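Progress report to the Fagerlund Fund
Gentle Strength classes at the Utuleo studio, January to date

Dear all at Fagerlund,

First of all, thank you again for your patience while we got this report together. I know I promised it before the end of the month, and then the boiler went, and then our booking page went (I will come to that), and before I knew it Ingvild was leaving kind little notes on my desk asking whether the report had gone off yet. So here we are at last, and I am very glad to say there is a good deal to tell you.

As you will remember, your grant pays for small-group strength and balance classes for people who have been put off ordinary gyms, or who have been told by a doctor or a physio to get moving and have no idea where to start. You kindly agreed to cover the teaching hours, a share of the rent on the smaller studio, and a pot of money for free places. The studio itself carries the rest.

Where we have got to

We set out to run classes of no more than six, and we have stuck to that, even on the evenings when it would have been very easy to squeeze in one or two more. It makes such a difference to be able to stop and put somebody's shoulders right without the whole room having to wait! We have had 618 attendances since the classes opened, across the daytime and evening groups together, and 25 people are now coming on free places paid for by you. The free places are booked in just the same way as the paid ones, so there is no telling who is on which, and we would like to keep it that way.

The early class is the one I worried about most when I wrote the application, and it has become the happiest of the lot. People arrive well before the start, sit along the bench changing their shoes and catching up on one another's news, and I have more or less given up trying to begin on time. We use the first few minutes for ankles and calves now, while the talking goes on, and it suits everybody.
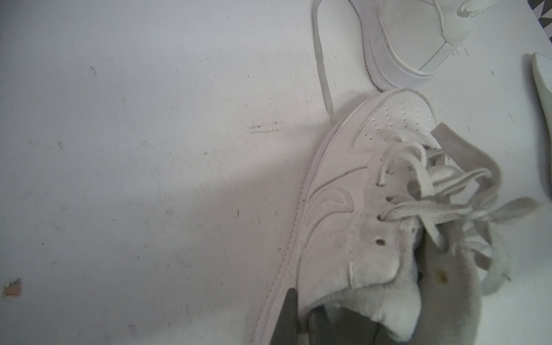

Could there be a later one for those of us who work, Maureen wrote on her feedback slip, because I can only get to the early class when I am on leave and I lose everything I have gained in between. She was one of several to ask, and we have taken it to heart. There is now a second evening class on a Wednesday, and it filled up so quickly that I had to start a waiting list, which I had not budgeted any time for and which I keep in the back of my diary.

What people are doing in class

For anyone who has joined the fund since we last wrote, a session lasts an hour. We warm up gently, then do a good stretch of work with light weights and bands (sit to stand from a chair, rows, wall presses, carrying a weight from one end of the room to the other and back), and then balance work near the wall. We finish on the mats for those who can get down to them, and on chairs for those who would sooner not. Getting down to the floor and up again is something we practise on its own, slowly, with a hand to hold if wanted. It frightens people more than any weight does, and I am proudest of the progress there.

Each person has a card, and we write down what they lifted and how it felt. The cards were Ingvild's idea and I grumbled about them at the time, thinking of the paperwork, but I was wrong. People love looking back at them.

The social side

We said in the application that we would leave time after class for people to stay and talk, and that has grown into a proper part of the week. The kettle goes on, there is squash for those who don't want tea, and whoever has had a birthday is made to sit in the good chair. Two of the evening group now walk home together, and a few of the others have started meeting at the park on their day off to do a circuit of the pond.
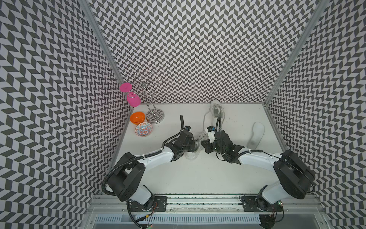
Joan reckoned that the half hour afterwards did her as much good as the hour before it, and said that she would pay for it separately if we asked her to. We shan't, of course! But I do want to put it on record that the time is well spent, as I know there was a question from your side about whether paid hours should stretch to it. At present Ingvild and I take turns to stay, and only one of us is paid for it.

What has gone less well

The booking page was down for the best part of a fortnight when we moved over from Gidico to Fakow. We took bookings by telephone in the meantime, and I am afraid a few people gave up on us. I have rung those whose numbers I had, and most have come back.

The daytime class for men only did not take off. We put cards up in the library and the barber's and tried it for a full block, but the numbers never got beyond a couple, and both of them were happy to move to the mixed class. I would like your agreement to put the hours left over towards the new evening group.

The heating repair is not charged to the grant, but it did close the small studio for several days, and the missed classes have been added on at the end of the block.

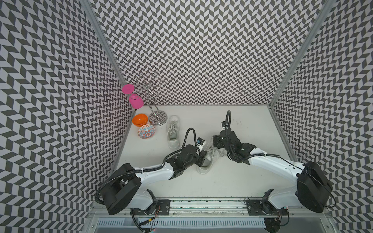

Money

Spending is close to plan. Teaching hours are slightly over because of the extra evening, and printing is under. We have spent about £100 on new resistance bands, the old ones having started to perish, and I have put this under small equipment. The full sheet is attached with the receipts.

Next steps

The next block will run with the same timetable, plus the second evening class if you are content with the change above. Ingvild Haugland will be leading the balance work throughout, and I will be starting on the waiting list as soon as places come free. We would dearly like one or two of you to come along and join in, in comfortable clothes, and stay for tea. Please ring the studio first so that we can keep you a space.

With very warm thanks from all of us at Utuleo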